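Small-parts corner at Staverov Workshop gets a bigger home

The small-parts corner at Staverov Workshop is moving out of the hallway and into the long room on Sunday, and regulars of the Trurnance building have plenty to look forward to. The new space has seven benches, a proper sink and – finally! – enough shelf room for the fitting sets that used to live in a stack by the stairs.

The sets are the best thing in the place. Each one is a handful of chunky pieces in strong, plain colors, and the whole fun is in working out how to pick them up, turn them and line them up. The favorite so far goes by the name Flultska, and it has already been borrowed 57 times this season.

Its pieces go into a deep gray bin with sloping sides, so a part that gets away from you slides back toward the middle and stays off the carpet.

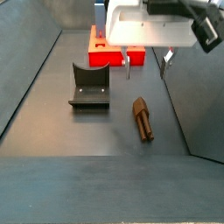

The red block near the back wall, with the black bracket and a dark brown plug-like piece on the floor of the bin.

The bracket is shaped like a letter L, with a curved dip cut into the top of its upright side. It looks simple until you try to set something down near it without knocking it over. The red block is the piece most people reach for first, and newcomers are usually surprised by how long they end up playing around with it.

Borrowing works the same way it did in the hallway. You sign the sheet by the door, take one set to a bench, and bring it back with all its pieces when you're done. Sets can also go home with members for up to four days, which has been a hit with families during the rainy weeks.

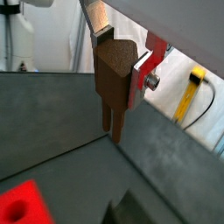
Do I need any experience to try a set?
None at all. Every set comes with a card that starts with the easiest fit and works up from there, and the bench helpers are happy to get you going on the first one.

The workshop has also put together two new sets for the opening, both made up of parts from the Zerouali collection that came in last spring. They're a step up in difficulty, with narrower pieces and tighter fits, and the testers who had them over the winter were begging to keep them a little longer.

Fans of the old favorites needn't worry. Nothing is being retired, and the brown part with the twin pegs stays right where it belongs. It's a great little piece – two rounded ends sticking out side by side from one squared block, so you have both of them to think about at once. 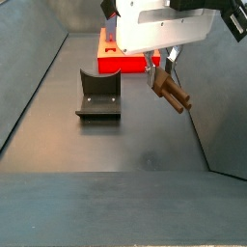
Opening hours and what to bring

Doors open at 10 a.m. on Sunday, and the benches are first come, first served. Admission is free for the day. Bring reading glasses if you use them, and a sweater, as the long room takes a while to warm up in the morning. Members who still have a set at home are asked to return it to the new shelves by the door, with the card tucked inside.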